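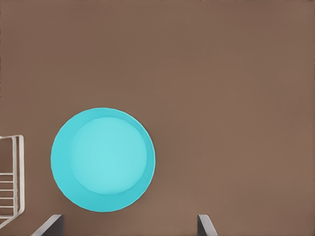
Arash Taheri
@arashtaheri
Mar 23, 2019

A thread about learning to cook rice in a country where the rice package gives different advice from my mother. It will be long, so please make tea first. 1/

I moved to Flostton in December with one suitcase. I knew how to eat rice very well. I did not know how to make it. At home it was always on the table before I thought about it. 2/

My first try followed the package. Two cups of water, one cup of rice, cover and wait. The result was edible. My neighbor Po-yen Kwok said it was fine. Then he asked if I had washed it, and I had not. 3/

So, washing. I put the rice in a bowl with cold water, move it gently with my fingers, and pour the cloudy water away. I repeat until the water is almost clear. With my long grain rice this is 4 times, sometimes more. 4/

After washing I leave it in salted water. My aunt Firouzeh Yazdani leaves it overnight. I have done it for one hour and for a full night, and I could taste a small difference, but maybe I only wanted to taste it. 5/

The salt amount scared me. She said on the phone "like the sea." I asked for spoons. She said she does not own such spoons. 6/

Then you boil it in plenty of water, like pasta. This was new for my friends here. Araba Dramani watched me do it and asked three times if I was sure. You take it out when the outside is soft and the middle still has a little bite. 7/

I was late with this step for many weeks. If you are late, the grains break in the strainer and there is no way back. Now I start tasting early and I do not answer messages. 8/

Drain it, rinse quickly with cool water. Put oil and a little butter in the bottom of the pot, then the rice on top in the shape of a hill. Make some holes with the handle of a spoon so the steam can go up. 9/

Wrap the lid in a clean kitchen towel and tie the corners on top, away from the flame. The towel drinks the steam. Low heat, 37 minutes on my stove. Your stove is a different animal, so please do not trust my number. 10/

Now the crust, tahdig. This is the part people fight for. My first one was black. The second was pale and stayed in the pot. I ate it with a spoon, standing up. 11/

What helped me: medium heat for the first few minutes, until you hear it, and only then low. Also, put the bottom of the hot pot in cold water for a moment before you turn it over. It makes a terrible noise. 12/

Small question from many of you: which rice? I buy the big bag at Tehrani, the shop behind the bus station. Older rice is better than new for this, it stays separate. The owner will tell you which bag is older if you ask politely. 13/

Someone also asked about rice cookers. I have nothing against them. Ekow Eshun makes his jollof on the stove and his plain rice in a cooker, and I always take a second plate of both. 14/

Last week I made it for six people. The crust came out in one piece except a corner, and I put the parsley there. I sent a photo to my aunt. She wrote back: "More saffron." 15/

Saffron will be another thread, I am still learning how to grind it without losing half on the counter. If your family does the soaking differently, please write it to me, I read all the replies. 16/16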